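Skalon publishes water hardness findings for table-top steamers in Panddale

PANDDALE, March — Skalon, the domestic water testing firm, has published the results of a 16-week study of limescale in electric food steamers. The study covered 133 households in the Panddale supply area, where the water is classed as hard to very hard. The full report and its data tables are free to download from the Skalon website.

Guidance on limescale has mostly been written with kettles in mind. A kettle is emptied and refilled several times a day, while the water in a steamer is boiled off over one long run and the minerals in it stay behind in the base. Skalon set out to measure how quickly this layer forms under ordinary use and how far it lengthens the time a steamer takes to reach full steam.

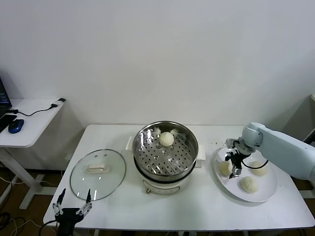
Each household was asked to keep a written log of every use, recording the amount of water added, the length of the run and any cleaning carried out between runs. Water samples were taken from the kitchen tap at the start and end of the study. The time from switching on to steady steam was measured with a stopwatch by a Skalon technician, using the same volume of cold water on each visit.

Households were placed in one of three groups. The first used untreated tap water and did not descale. The second used untreated tap water and descaled with a citric acid solution after every 50 runs or at the end of the study, whichever came first. The third used water passed through a Dufour jug filter, with the cartridge changed at the interval printed on the box.

In the first group, the time to steady steam rose by 21 per cent between the first visit and the last. Most of the rise took place in the second half of the study, once the deposit had formed a continuous layer over the heating plate. In the second group, the time returned to its starting value after descaling in all but two households. The third group showed no change that could be told apart from normal variation between readings.

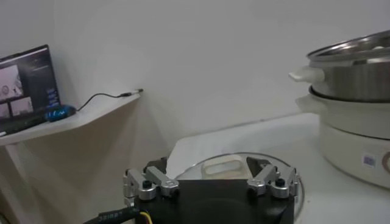 Hinged silver link plates on a black housing, close view. Picture: Skalon

"The effect on heating time is slow and most people will not notice it from one week to the next," said Dalia Jaunzems, head of water testing at Skalon. "By the time a deposit is thick enough to see easily, it has been adding minutes to each run for a while. We would like descaling to be done by count of uses and written on the wall calendar."

The study also looked at where the deposit collects. The heaviest layer was found on the heating plate, as expected. A lighter deposit was found at the water line on the inner wall of the base. Baskets and trays carried very little scale, as the steam that reaches them holds almost no dissolved minerals. Marks on trays were in most cases dried starch or the residue of tap water left after washing up, and came off with warm water and a soft brush.
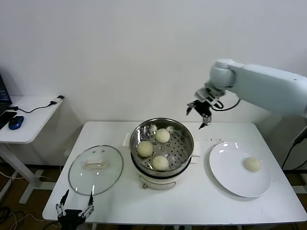 Three steamed buns on the perforated tray of an electric steamer. Picture: Skalon

Chemical analysis of the deposits was carried out by Momer, an independent laboratory. Its report found calcium carbonate to be the main component in every sample, with smaller amounts of magnesium compounds. Four samples also contained traces of cooking salt, which matched log entries showing that salt had been added to the water in the base. Skalon advises against this.

"The samples were more alike than we had expected given the spread of addresses," said Marloes De Graaf, senior analyst at Momer. "Variation in thickness was explained almost wholly by the number of runs and the volume of water boiled off. The age of the appliance made little difference." 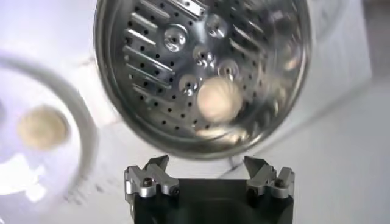 Skalon has drawn up the following advice for hard water areas on the basis of the results:

Empty the base after each use once it has cooled, and wipe the heating plate dry.
Descale with citric acid at the dose given on the packet. Vinegar may be used but needs a longer soak and a second rinse.
Do not scrape the heating plate with metal tools.
Do not add salt, stock or oil to the water unless the maker's instructions allow it.

The advice applies to steamers with an exposed heating plate. Models with a sealed boiler were outside the scope of the study and should be treated as the maker directs. A second stage, covering rice cookers with a steaming tray, is in preparation — households in the Panddale area can register through the Skalon website.

Notes to editors

Water hardness was measured by titration and is given in the report as milligrams of calcium carbonate per litre. Filter jugs and cartridges were bought at retail price. Dufour had no part in the design of the study and did not see the results before publication.

Interview requests should be sent to the Skalon press desk. The desk is closed on Sunday.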